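Wrapper Gripper FAQ

Last updated Sep 23, 2023

Ginevra Tedesco and I have been building a hand-held gripper in the Viminwood shared workshop, mostly in the evenings and mostly at the end of the bench with the bad outlet. The same questions keep landing in the inbox, so they live on this page now. If yours is missing, write in and it may get added by February, which is when I tend to read email.

What is it for?

Picking things up and putting them in a bin. You hold the thing, squeeze, carry, let go. The long-term plan is to bolt the same jaws onto Ramasley, our arm, which currently has strong opinions about gravity and no wrist. Until then, the wrist is mine.

Why candy wrappers and foil packages?

We started with wooden blocks and got very good at wooden blocks. A block has flat sides and wants to be picked up. Foil has creases and shine, and it changes shape the second you touch it. It's also cheap, and the supply renews itself as long as Ginevra is in the building.

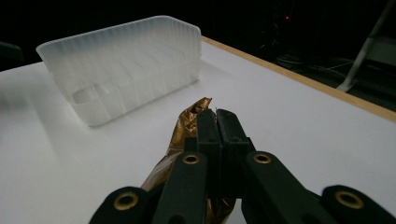 Jaws nearly shut beside the foil, bin waiting at the back.

Which design is it based on?

A parallel linkage, the kind where the fingertips stay facing each other as they open and close. Our first version, Skinham, used a single pivot per side and closed like scissors. It could grab a pencil, and it could launch a grape. The current version is called Xiong and has launched very little.

Do I need the brass in the joints?

You need something. Skinham had bare plastic holes, and after a few weeks of squeezing they were closer to ovals. Brass at the pivots fixed most of the slop. Press it in slowly with a soldering iron and then leave it alone until it cools. Everybody pokes it. Don't poke it.

How many times have you tested it?

The logbook says 2,208 attempts with Xiong, of which 1,897 ended with the object in the bin. Blocks drag that average up and foil drags it back down. There's also a column headed "other," in Rosalinda Umali's handwriting, that I've decided not to total.

Where should I grip a foil package?

By the twisted end, if it has one. The gathered part is stiffer than the body and gives the tips something to bite. Grab the middle and you mostly get a dent. Come in low, close slowly, and stop squeezing when the foil stops moving, which takes more self-control than you'd think.

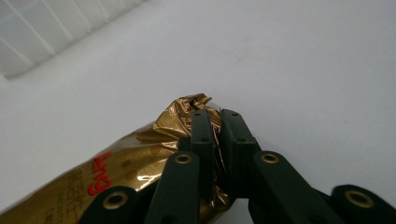
Can I print the fingers in PLA?

PLA is fine for the fingers and links, as long as you use at least 4 walls and don't leave the finished gripper in a hot car. PETG holds up better if your workshop gets warm. Print the fingers lying flat so the layers run along the length.

Why does mine open unevenly?

Check the screws first. If one side is tighter, the other side does all the traveling and you end up chasing objects across the table like you're playing very slow air hockey. Back every screw off until the link swings under its own weight, then snug them up a little at a time, same amount left and right. If it's still lopsided, you've probably put a link in upside down. I have done this more than once and would prefer not to give the figure.

Does the color of the table matter?

For picking by hand, no. For the vision side, a plain pale top makes life a lot easier, and we've only done our vision work on one. Dark gripper parts against a pale surface are simple to separate. Shiny foil is less polite, especially under overhead light.

How far should the jaws open?

Wider than the widest thing you plan to grab, plus enough for bad aim. I start every run open and lined up with the bin, then go find the object from there. It's a habit more than a method, but the logbook likes it. 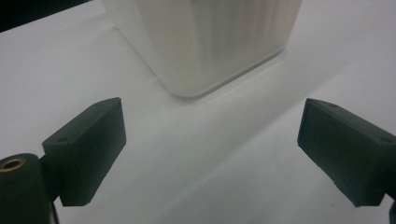
461 words down, a few more to go

What about thin bin walls?

Grip the rim gently, or skip it and push the bin with closed fingers. Thin plastic flexes, and a flexing wall can pop out of the jaws just as you start feeling confident. Ginevra wants a rubber pad on each tip. I want to see if tape works first, and we've been having this conversation for almost as long as we've had the gripper.

Are the files available?

Soon. The links and the fingers are ready, but the handle exists as three versions in two folders and I'm not certain which one we printed. Ask Rosalinda. She labels things.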